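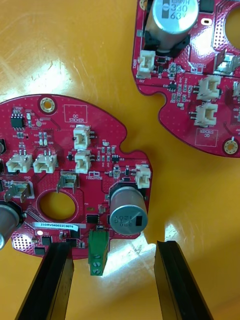
Two red circuit boards on the bench. Serial label on the larger one: 25DRV040022C0076. The capacitor lying on its side is marked 330 and 63V.

Board gallery - Vandell bench, Cernthorpe

Boards are to be logged on receipt, before cleaning or test. Connector positions should be checked against the Vandell drawing, sheet 2, before any harness is fitted. Notes by Dorota Żak. Corrections to Konrad Bednarek, extension 106.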